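How sound travels

Sound is a movement of tiny particles. When a drum is struck, its skin moves quickly back and forth. This movement is called a vibration. The skin pushes the air next to it, that air pushes the air beyond, and the push travels outwards as a wave.

The number of vibrations in one second is called the frequency. It is measured in hertz. A whistle giving 1000 hertz makes the air vibrate 1000 times each second.
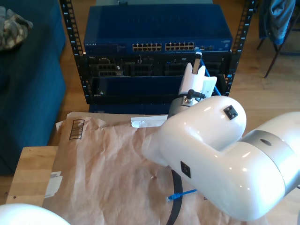

Can sound travel where there is no air?
Sound needs something to travel through, but it need not be air. Water, wood and metal all carry it. In empty space there are no particles close enough to pass the push along, so there is silence.

Sound moves faster in most solids than in air. Press one ear to a table and scratch the far end lightly. The scratch is louder through the table – the wood carries it well.

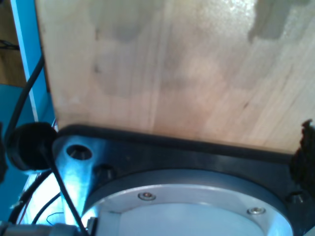

Page 19

Soft materials such as curtains and carpets take in sound. Hard, smooth walls send it back. Sound that comes back late enough to be heard separately is an echo.

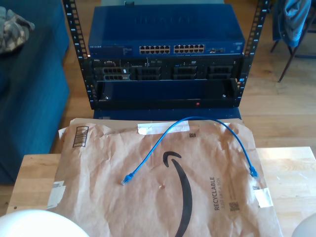

Katsuhiko Amano writes that his class at Clernness clapped facing a wall 30 metres away and heard the echo almost at once. When they stood much closer, the clap and the echo ran together and they could not tell them apart.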